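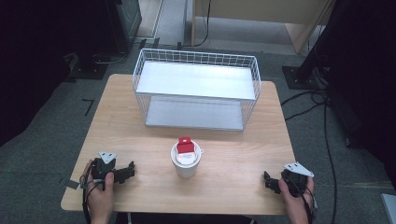 Research > Service Robotics > Working Papers

Print | E-mail this page

4. Placing a Lidded Cup on a Wire Rack

The third task in the set was picked for its plainness. A person shown a cup and a rack with two flat shelves puts the cup on one of the shelves in a couple of seconds and does not remember doing it. Tasks of this kind fill much of the working day in kitchens, stock rooms and packing areas, and they are the ones a buyer usually has in mind when asking whether a machine can take over a chore. The earlier tasks in Section 3 (wiping, and opening a hinged door) tested contact over a surface and motion along a fixed path. Placing on a rack tests something else: the choice of a grasp that will still make sense when the object reaches its goal.

4.1 Setup

The work surface was a light wooden table on a carpeted floor. A white wire rack stood toward the far half of the table, and the cup began in front of it, near the center. Figure 1 shows the arrangement as seen from the operator's head, with a gripper in each hand. No attempt was made to clear the room around the table. Eltinel, who supplied the motion planner, had asked for a plain backdrop on the grounds that their detector had been tuned in one. We declined. A stock room does not have a plain backdrop, and a result that depends on one would be of little use to the reader this paper is written for.

Demonstrations were recorded by people holding the grippers by hand. The operators were Lacey Hulme, Kelly Marsden and Sandra Marsden, none of whom had used the tools before the first session. Each was told to put the cup on the named shelf and to use either hand, or both. They were not told how to hold the cup. The policy trained on these recordings was then run on a two-arm machine built by Unonel with fingers of the same pattern. A run began with the cup within reach of both arms and ended when both arms were clear of the rack, when the operator pressed stop, or when the planner gave up.

4.2 Scoring

A run was counted as complete if the cup stood upright on the named shelf with its lid on and the rack had not been pushed off its mark. A run was counted as failed if a person had to step in. Runs that met one part of the rule and missed another, such as a cup placed upright on the wrong shelf, were kept apart and are called partial below. Scoring was done by Maureen Haslam from recordings, and a second pass was made by Lorcan Sheehan without sight of the first scores. Where they differed, the lower score was kept.

4.3 Results

The machine made 124 runs. Of these, 61 were complete and 52 failed. The remainder were partial. A completion rate just under one half is well below what any of the three operators managed on the first day with the hand tools, and it is also below the rate we had expected after the hinged door.

The failures fall into a small number of groups. The largest group concerned the approach to the upper shelf. The wire grid stands above the shelf as a low fence along the back and sides, and a wrist that comes in at the wrong angle meets the wires before the cup is over the shelf. A person corrects this without thought by tilting the hand. The policy had seen the tilt in the recordings and used it in some runs, but it tended to start the tilt late, when the lower part of the finger was already against the grid. The planner then read the contact as the shelf and opened the fingers.

The second group concerned the lid. The red part on top of the lid is raised, and the policy was drawn to it as a place to grasp. In the recordings Lacey Hulme had taken the cup from the top several times, and these runs were short and clean, which gave them more weight in training than we had planned. For a human wrist a grasp from the top leaves the hand well placed to set the cup down. For the Unonel arm the same grasp used up most of the reach before the cup was lifted. We later removed the top grasps and retrained, and the results of that work are given in Section 6.

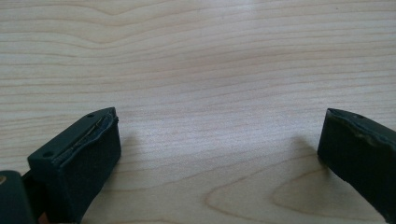
A third group was smaller and took longer to explain. In these runs the fingers closed, the cup left the table, and it then turned slowly between the pads until it touched the rack at a slant. Grip force was the same as in the complete runs. The planner log showed no slip warning, and the cup had not been changed. We first looked at the motor current, then at the alignment of the jaws, and found nothing out of range on either.

4.4 Condition of the fingers

The contact pads were the next suspect. Each finger carries a soft dark layer on its inner face, and this layer does most of the work of holding a round object. Figure 2, taken by a camera on one of the hand-held tools, shows both fingers held wide apart over the bare table. The upper edge of the left pad is worn and slightly frayed, and a thin, uneven seam separates it from the rigid body. The upper rim of the right pad has several pale scuffed spots. Wear of this sort does not stop a person from finishing the task. An operator who feels a cup begin to turn will squeeze or bring the other hand across, and the recording will show a normal placement.

This raises a point about hand-held recording in general. The operator makes up for a tired tool, the correction goes into the data, and the policy learns a motion that includes the correction without any sign of what it was for. The machine then carries out the extra squeeze at the learned moment whether or not the cup is turning. On new pads the squeeze is harmless. On worn pads it may come too early or too late. We cannot say how much of the third group is due to this effect. The pads were not inspected on a fixed schedule during recording, and the order in which the tools were used was written down only for the later sessions.

For the later runs we fitted fresh pads to the Unonel arms at the start of each block. Slow turning was seen less often afterward, though the number of cases is too small to support a firm claim. Sugden, who cut the pads, now marks each pair with the day it was fitted, and we would advise any group repeating this work to do the same.

4.5 What the task does and does not show

It would be easy to read the count of complete runs as a statement that the chore is half solved. We do not think it supports that reading. A stock room that must send a person to every second cup has gained nothing, and the person sent has to reach past a moving arm to get at the rack. The site manager at Lovent, where the machine was shown in December, put the useful threshold at a level where one worker could look after several racks and be called to any of them only now and then. We are far from that.

On the other side, the skills needed are all present in some runs. The arm found the cup against a cluttered room, lifted it, cleared the fence and let go at the right height. The trouble lies in doing these things together and in noticing when one of them has gone wrong. A check after the fingers open, even a simple one that asks whether the cup is upright, would have turned some of the failures into second attempts. The planner used here had no such check.

Speed is a separate matter and was not scored. The machine was slower than all three operators in every complete run. For work done overnight this may be acceptable. For a household it probably is not, at least where the owner is standing by and could put the cup away in passing.

The next section reports the same measures for the folding task, in which the object has no fixed shape and the question of when to let go is harder to settle.

Print | E-mail this page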